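Brindness Countertop Care and Sealing: Frequently Asked Questions

Last revised in May. Questions are taken from calls and emails to the Mamville service desk. Answers apply to natural stone unless stated otherwise.

Does my stone need to be sealed?

It depends on absorption. Most granites and nearly all marbles will take in some liquid if it is left standing. Put a teaspoon of water on the surface and leave it for 8 minutes. If the spot has darkened when you wipe it off, the stone is absorbing and should be sealed. If there is no change, leave it alone and repeat the test next year.

Will sealer stop etching?

No. Etching is a chemical reaction between an acid and the calcium carbonate in marble, limestone and travertine. Lemon juice, vinegar, wine and some bathroom cleaners will dull a polished surface whether or not it has been sealed. Sealer slows staining only.

How do I tell a stain from an etch mark?

A stain is usually darker than the stone around it and keeps the same shine. An etch mark is dull when you look across the surface at a low angle. On black stone it often looks like a pale water ring.

Can I seal the backsplash as well?

Yes, with the same product. Work from the bottom up so that runs fall on stone that is already wet with sealer. Mask painted window sills and metal trim first. Dried residue comes off glass with a razor blade but tends to mark powder coating.
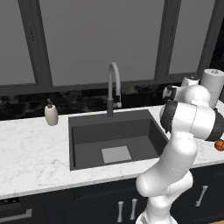
Vertical surfaces need a lighter coat than the counter. Apply with a folded cotton cloth, wait 8 minutes, then buff dry. Any sealer still on the surface after that time will haze, and haze shows most on dark, polished material.

How do I remove haze?

Rewet a small area with fresh sealer, allow one minute, and buff with a dry towel. If the haze has cured overnight, use the Rumdale residue remover and a white nylon pad. Do not use a green pad on polished stone.

What grit is a honed finish?

Our shop stops at 200 for a coarse hone. Polished work goes up to 3,000 before the final buff. If you are matching an existing counter, send us a sample or ask for a site visit. Matching by phone is unreliable.

Can I repolish an etched spot myself?

Light etching can be treated with a marble polishing powder and a damp felt pad. Anything you can feel with a fingernail needs a technician. Ruwan Khondokar schedules these visits, normally in the morning before 11:00.

Is veining a weak point?

Sometimes. Open veins are filled with resin at the factory, and the resin can yellow near a sunny window. Fissures that were present at installation are noted on your slab sheet and are not covered as cracks.

What is covered under the workmanship warranty?

Seams, adhesive failure and cutout dimensions. Chips, heat damage, etching and staining are excluded. Claims go to Benedicta Asamoah at the Mamville office. Include the slab number – it is on the first page of your invoice – and a close photo with a ruler in it.

Do you service stone bought elsewhere?

Yes, apart from Baláž composite panels, which have a factory coating we are not set up to repair. For other materials there is a call-out charge of $123, credited toward the work if you go ahead.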